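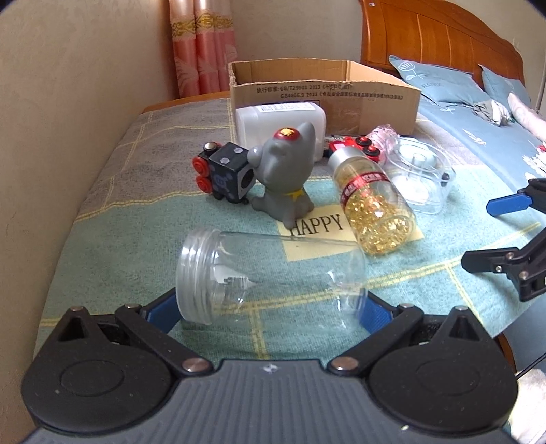
「効果を実感」を信じない人、求む
家庭での保存方法に関する聞き取り・記録調査 参加者募集

乾物は密閉すれば一年もつ、コーヒー豆は冷凍が一番、茶葉に冷蔵庫は厳禁。台所の保存術はどれも断定口調で語られますが、根拠をたどると別の記事の引き写しに行き着くことがよくあります。当調査室ブレルクベルク(Brerkberg)は、この手の話をあまり信用していません。かといって、嘘だと言い切れる材料も持っていません。そこで、普段の台所で記録をつけてくださる方を募集します。

前回、4月の予備調査では1,399件の記録が寄せられ、集計に使えたのは1,022件でした。残りは日付の抜けや、「なんとなくおいしい」としか書かれていないものです。このため今回は記入欄を減らし、代わりに書き方の説明会を設けました。それで記録の質が上がるかどうかは、正直なところまだわかりません。

お願いすること
・米、乾麺、豆、茶葉、粉類のうち二種類以上について、購入日、開封日、置き場所、使い切った日を記入
・週に一度、におい、色、固まり具合を所定の用紙に記入
・初回と最終回の聞き取り(オンライン、各40分程度)
期間は9週間です。途中でやめても理由は伺いません。

応募できる方
・自宅で週に三日以上料理をする18歳以上の方
・日本語で記録を書ける方
・食品、容器、家電の販売や宣伝に関わっていない方
料理の腕前は問いません。整理収納や食品関係の資格をお持ちでも優先はしません。

謝礼
最後まで記録を提出された方に、図書カード最大6枚(1枚1,000円分)。枚数は提出した週の数で決まり、記録の内容や結果の良し悪しは関係しません。容器や食材の支給はありません。お手持ちのものをそのままお使いください。

ご注意
この調査で正しい保存法が決まるとは考えていません。家庭ごとに湿度も開け閉めの回数も違いますし、参加者も偏るはずです。報告書には、わからなかったことも載せます。特定の商品をほめる文章や、体験談としての広告利用はお断りします。

応募方法
氏名、連絡先、記録したい食品、これまで試して疑わしいと思った保存術を一つ書き、応募フォームからお送りください。締切は2023年9月2日。定員を超えた場合は抽選とします。

担当:チェンルー・ツァオ(記録・説明会)、デトレフ・ドレスラー(集計)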